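Cletent Hand-Held Gripper: Demonstration Visits

The Cletent is a two-sided hand-held gripper for recording everyday handling tasks, which are later used to program robot arms. It is supplied by Lisarine and may be viewed by appointment at the Itwood workshop. Visits are open to schools, laboratories and manufacturers considering a purchase.

Each visit is led by Mathias Mayrhofer or Chantal Wong and takes place at an ordinary workbench. Visitors watch the operator handle household goods, then take a turn with the tool themselves. The ribbed finger pads are flexible and are suited to rounded items such as capped plastic bottles. Organizations are welcome to bring their own samples, provided these weigh no more than 800 grams. 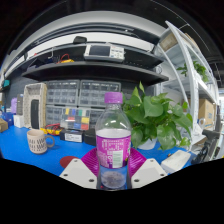 How long does a demonstration take?
Allow up to 340 minutes for the full program, including a lunch break. A shorter program covering handling only may be requested when booking.

Groups are limited to 20 persons. Visitors under 16 must be accompanied by a teacher or guardian. Closed shoes are required in the workshop, and long hair must be tied back.

Replacement finger pads are sold in sets of two. Pads fitted at the Itwood workshop are checked for alignment before the tool is returned to its owner. Price lists in Canadian dollars are provided at the visit or on request.

Bookings for May are now being accepted. Please direct inquiries to Mawar Sumampouw, Visits and Demonstrations, Lisarine.

Page last revised Jan 23, 2021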